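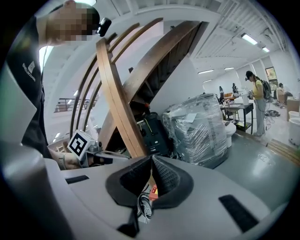 Rechercher dans le site Mots-clés OK

Projet Zuvau, replantation des haies du plateau
Point d'avancement à l'attention du Fonds Cisneros, deuxième tranche

Rapport court, les annexes comptables suivent par courrier séparé. On est en pleine saison de plantation, merci d'excuser le style.

Où on en est

Premier linéaire terminé en janvier, côté chemin de la mare. 258 plants en terre : charme, prunellier, cornouiller sanguin, un peu d'érable champêtre. Paillage fait sur toute la longueur. Protections gibier posées, sauf sur le dernier bout près de la route, livraison incomplète.

Deuxième linéaire : sol décompacté, piquetage fait, plantation pas commencée. Terrain trop gorgé d'eau, la sous-soleuse s'est enfoncée au bout de la parcelle et on a arrêté là. Reprise dès que ça porte.

Troisième linéaire : convention pas encore signée. L'exploitant veut garder un passage pour la moissonneuse, demande légitime. Plan redessiné avec une ouverture de 16 mètres au lieu des deux petites prévues. On attend son retour.

Fournitures

Les plants viennent de la pépinière Stevano, racines nues, provenance locale certifiée. Bonne qualité dans l'ensemble. Un lot de prunelliers arrivé sec, 135 plants, refusé à la livraison et remplacé sans discussion. Perdu deux semaines quand même.

Paillage : plaquettes bois de chez Gesadex. Granulométrie un peu grosse à notre gout mais ça tient bien au vent. Le prix a augmenté entre le devis et la commande, écart pris sur la ligne imprévus. Il faudra en reparler pour la tranche suivante, la ligne ne suporterait pas une deuxième hausse.

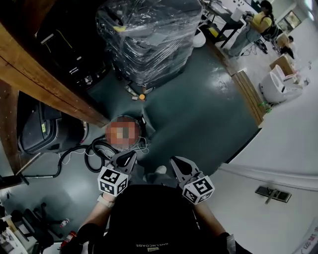 Difficultés

- Chevreuils. Dégâts sur les charmes non protégés, à remplacer à l'automne.
- Accès. Le chemin du bas est impraticable après la pluie, tout passe par la ferme. Accord verbal avec l'exploitant, à mettre par écrit.
- Arrosage du premier été : pas budgété au départ. Citerne prêtée par la commune, reste le carburant et les heures. Demande d'avenant jointe.

Suivi

Quatre placettes installées le long du premier linéaire, relevé de reprise prévu en juin puis en septembre. Pas de chiffre de mortalité avant ça, toute estimation maintenant serait du vent. Relevé oiseaux fait au point d'écoute habituel, à la même heure, 7 h. Données saisies, pas encore relues.

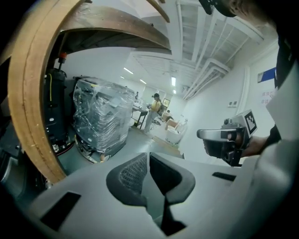
Pour la végétation au pied des haies, on laisse venir. Une fauche tardive côté chemin et c'est tout. Les ronces seront contenues à la main la première année, après on verra avec les riverains, les avis sont partagés.

Budget

Plants et protections : dans l'enveloppe. Paillage : dépassement, voir plus haut. Travail du sol : sous-consommé pour l'instant, se rattrapera avec le troisième linéaire. Nous demandons le report du solde sur la tranche suivante et non sa restitution. Décision souhaitée avant la commande d'automne, Stevano ferme ses réservations fin août.

Commentaires (3)

riverain du bas
Très bien les haies mais qui taille côté route ? L'ancienne débordait sur le fossé tous les étés.

haie_et_moi
Pourquoi pas de noisetier dans la liste ? Il pousse tout seul chez nous, même terre.

anonyme
Les protections près de la mare sont déjà couchées, passé ce matin. Quelqu'un peut aller voir ?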